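**Bakilana · Regal Midley, dunkel · Artikelnummer 2486**

Ich räume gerne ein. Das muss ich vorausschicken, denn wer nicht gerne einräumt, findet diese Seite vermutlich zu lang (die Kurzfassung steht ganz unten bei den Maßen, bitte einfach durchscrollen, ich bin nicht beleidigt!). Das Midley ist das Regal, das ich selbst am häufigsten aufbaue, am häufigsten verkaufe und zu dem die meisten Mails kommen. Deshalb schreibe ich hier mal alles zusammen, was ich sonst einzeln am Telefon erzähle.

Angefangen hat es damit, dass ich etwas für Packungen gesucht habe. Nudeln, Tee, Kekse, Müsli, Backzutaten, eben alles, was im Karton nach Hause kommt und dann in einem tiefen Schrank verschwindet. In tiefen Schränken kaufe ich grundsätzlich doppelt. Hinten steht die Packung Reis vom letzten Jahr, vorne die von gestern, und dazwischen liegt eine angebrochene Tüte Grieß, die langsam ausläuft. Auf einem offenen Regal passiert mir das nicht. Da steht alles in einer Reihe, mit der bunten Seite nach vorn, und ich sehe vom Tisch aus, was fehlt.

Und die Farbe! Ich hatte vorher ein helles Regal, und helle Packungen auf hellem Regal, das verschwimmt. Auf den schwarzen Böden vom Midley leuchtet plötzlich jede rosa oder gelbe Schachtel, als hätte man sie extra ausgesucht.

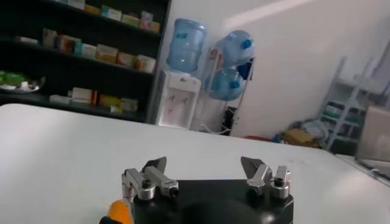

*Midley mit eingeräumten Packungen, davor die weiße Platte vom Erkureo-Tisch.*

## Wie ich es einräume

Jede Reihe bekommt bei mir ein Thema, und das Thema darf ruhig albern sein. Oben stehen die Sachen, die ich mag und die schön aussehen, in der Mitte das, was täglich gebraucht wird, darunter der Nachschub. Wer Kinder hat, dreht das natürlich um oder stellt die Kekse ganz woanders hin.

Schmale Kartons stelle ich hochkant nebeneinander, Buchrücken an Buchrücken sozusagen. Breite lege ich auch mal flach, aber höchstens zwei übereinander, sonst zieht man unten und oben rutscht es. Ein bisschen Luft am Ende jeder Reihe lasse ich immer, so eine Handbreit. Da kommt dann der Neuzugang hin, und wenn die Lücke zu ist, kaufe ich erst mal nichts mehr. Klappt meistens.

Gemischt geht es übrigens auch sehr gut. Kochbücher neben Teeschachteln, eine Schale für Grünzeug dazwischen, fertig. Eine Schale auf dem Regalboden finde ich überhaupt das Beste, was man einem Vorratsregal antun kann: Alles Runde, Lose und Krumme kommt da hinein, und die Kartons daneben dürfen gerade stehen bleiben. Sie sollte nur nicht zu hoch sein, damit man mit der Hand noch bequem von oben hineinkommt. Lieber flach und weit.

## Der Tisch davor

Viele fragen nach dem Tisch, deshalb hier ein paar Zeilen zum Erkureo, den wir ebenfalls führen. Weiße Platte, glatt, ein gerundetes Eck, an dem man sich beim Vorbeilaufen nicht die Hüfte ruiniert. Ich stelle ihn gern mit etwas Abstand schräg vor das Regal, so dass ich mich nur umdrehen muss. Packung raus, abstellen, auspacken, wieder rein. Wer schon mal Einkäufe auf dem Fußboden sortiert hat, weiß, wovon ich rede.

Weiß ist bei einem Arbeitstisch Geschmackssache, das gebe ich zu. Man sieht jeden Krümel, und ein paar graue Schlieren kommen mit der Zeit einfach dazu, gerade da, wo man Kartons hin und her schiebt. Mich stört das null. Ein Tisch, auf dem gearbeitet wird, darf so aussehen. Die meisten Schlieren gehen mit einem feuchten Tuch und einem Tropfen Spülmittel weg, und die paar, die bleiben, gehören dann eben dazu. Bitte keine Scheuermilch! Die macht die Fläche stumpf, und dann setzt sich der Schmutz erst recht fest.

Was ich auch oft mache, ist ein Tuch auf den Tisch zu legen, bevor ich anfange. Da kommt das orange Grudedico ins Spiel, unser meistbestelltes Zubehör (ich glaube, allein wegen der Farbe). Es liegt bei mir nur auf einer Hälfte der Platte. Auf der Tuchseite wird sortiert und abgestellt, auf der weißen Seite wird geschrieben, gewogen oder gefaltet. Nach dem Sortieren nehme ich das Tuch an den Ecken hoch, trage es raus, schüttle es aus, und der Tisch ist wieder sauber.
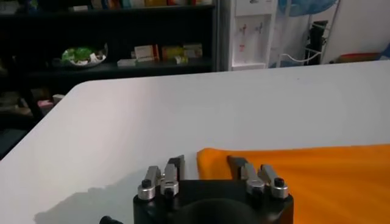
Gebügelt habe ich meins noch nie. Ein paar Falten finde ich bei einem Arbeitstuch völlig in Ordnung, und wenn doch mal jemand Besonderes kommt, streiche ich es mit der flachen Hand glatt und tue so, als wäre das immer so. Nur beim Ablegen achte ich darauf, dass keine Ecke hochgeklappt bleibt, wenn etwas Volles draufkommt. Ein Glas, das halb auf einer Falte steht, steht nicht gut.

Das Tuch gibt es einzeln oder im Paket mit dem Regal. Im Paket ist der Versand dafür gratis, das lohnt sich also eigentlich immer, falls ihr sowieso mit der Farbe liebäugelt. Andere Farben habe ich im Moment nicht auf Lager. Im Oktober soll wieder etwas kommen, ich tippe auf ein dunkles Grün, versprochen ist aber nichts.

## Aufbau

Gut machbar zu zweit, alleine geht es auch, dann aber im Liegen. Ich lege die Seiten auf eine Decke, setze den untersten und den obersten Boden ein, richte das Ganze auf und hänge die mittleren Böden erst danach ein. Alle Schrauben zuerst nur handfest! Wer gleich den ersten Boden festknallt, flucht beim letzten, glaubt mir, ich habe das durch.

Festgezogen wird, wenn das Regal an seinem Platz steht. Bei Altbauböden lohnt sich die Wasserwaage, und falls es kippelt, schickt mir einfach eine Mail, ich lege gern ein paar Unterlegscheiben in einen Umschlag. Der Winkel für die Wandbefestigung liegt bei, und den bitte auch benutzen. Passende Dübel liegen nicht bei, weil ich eure Wand nicht kenne.

Die Höhe der Böden könnt ihr später noch ändern. Ich messe dafür meine höchste Müslipackung, gebe eine Fingerbreite dazu und habe damit die Höhe für die Mitte. Oben darf es enger werden, unten lasse ich es großzügig.

## Pflege

Auf dunklen Böden sieht man Staub, das will ich gar nicht schönreden. Mehl sieht man noch viel besser. Ich gehe mit einem trockenen Mikrofasertuch drüber, immer wenn eine Reihe ohnehin fast leer gegessen ist, dann muss ich nichts extra wegräumen. Klebriges (Honig, Sirup, ihr wisst schon) erst mit warmem Wasser einweichen und dann abwischen. Auf keinen Fall mit dem Messer kratzen.

Packungen aus dem Kühlfach bitte kurz auf dem Tuch abtrocknen lassen, bevor sie zum Umsortieren aufs Regal wandern. Feuchter Karton klebt gern fest und lässt dann Papierfetzen zurück.

## Was ihr mich am häufigsten fragt

**Hält das auch Konserven aus?** Ja, in vernünftigen Mengen. Jeder Boden ist für 10 kg freigegeben, und da ist man mit Dosen schneller, als man denkt. Dosen also lieber auf mehrere Böden verteilen und die schwersten nach unten stellen. Für Kartons, Tee und Bücher im Taschenformat ist das mehr als genug.

**Kann ich zwei nebeneinander stellen?** Klar, sieht sogar richtig gut aus. Verbinder für die Seiten gibt es auf Anfrage, die habe ich nur nicht im Shop angelegt (steht auf meiner Liste, ganz weit unten).

**Passt das Regal ins Bad oder auf den Balkon?** Balkon nein. Bad nur, wenn ordentlich gelüftet wird und es nicht direkt neben der Dusche steht. Gedacht ist es für Küche, Vorratsraum, Büro oder Laden.

**Gibt es eine Rückwand?** Nein, und ich würde auch keine wollen. Wer etwas gegen Durchrutschen sucht, kann das Regal einfach dicht an die Wand stellen, das reicht bei Packungen völlig.

**Ist der Tisch beim Regal dabei?** Leider nicht, der Erkureo ist ein eigener Artikel. Wenn ihr beides zusammen bestellt, kommt es aber mit derselben Spedition, und ihr müsst nur einmal zu Hause sein.

**Und die Schale?** Schalen verkaufe ich keine. Nehmt eine, die ihr schon habt. Die aus dem hintersten Küchenschrank, die nie jemand benutzt, ist meistens genau die richtige.

## Maße und Lieferung

- Regal Midley, dunkel mit schwarzen Böden, Artikelnummer 2486
- Breite 1.000 mm
- Belastung je Boden 10 kg, gleichmäßig verteilt
- Böden in der Höhe verstellbar
- Wandwinkel und Schrauben liegen bei, Dübel nicht
- Lieferung in 7 Werktagen, bis hinter die erste Tür
- Tisch Erkureo und Tuch Grudedico separat oder im Paket

Tiefe und Höhe hängen von der gewählten Ausführung ab und stehen oben im Auswahlfeld. Wenn ihr euch unsicher seid, klebt die Grundfläche mit Malerkrepp auf den Boden und lauft ein, zwei Tage drumherum. Ich mache das in meiner eigenen Küche auch so, und einmal habe ich danach tatsächlich die kleinere Ausführung genommen, weil die Kühlschranktür sonst nicht ganz aufgegangen wäre.

Bei Transportschäden schickt mir bitte ein Foto vom Karton und eins vom beschädigten Teil, dann geht der Ersatz raus. Einzelne Böden kann ich nachliefern, auch Jahre später, ich hebe von jeder Serie welche auf.

Fragen gerne per Mail oder über das Formular, ich antworte selbst, abends meistens am schnellsten.

Salim Ndung'u, Bakilana
Stand dieser Seite: 21. März 2022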